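Research Software Developer, Manipulation Planning

Kazmi Robotics Group
Position number 227
Full time, fixed term, with the possibility of renewal

The Kazmi Robotics Group invites applications for the position of Research Software Developer. The successful candidate will join the Cluda project, which develops planning and control software for robot arms that set and clear tables in shared dining rooms. The position reports to Nidia Espinoza, Software Lead.

The planner must choose a grasp and an approach path from wrist camera images, with plates, trays and cutlery placed close together. The current version is slow to recover when a grasp is refused, and improving this behaviour will be the first task of the new developer.

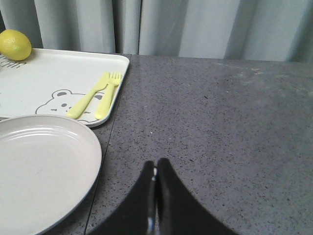
Duties include maintaining the motion planning library, writing tests for the gripper controller, and keeping the logging tools in working order. The developer will also review the set of 118 benchmark tasks and prepare release notes for partner laboratories.

Applicants must hold a degree in computer science, engineering or a related field and have at least 4 years of experience in C++ or Python. Experience with camera calibration is an asset. Some work outside regular hours may be required before the February release.

A cover letter, résumé and the names of two referees should be sent to Jawad Dhanial, Human Resources, by November 21, 2023. Only candidates selected for an interview will be contacted.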